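Why are some ceilings like a tray?

Have you ever lain on your back on the carpet and had a really good look at the ceiling? Most of us forget to (grown-ups especially!), but some ceilings have a lovely surprise in them. The middle part is higher than the edges, a bit like a tea tray somebody has turned upside down and stuck up there - and so builders call it a tray ceiling.

The lower part goes all the way round the room like a border, and the higher part sits inside it. A step joins the two.
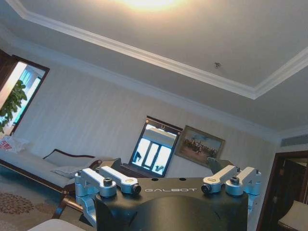 Pale paint is a favourite for ceilings, as it bounces the light back down to you, and a lamp up high can make the paint near it look quite golden. Paint further off may look grey, even when it all came out of the same tin!

Try it at home this evening - lie down, look up, and see how many different whites you can find.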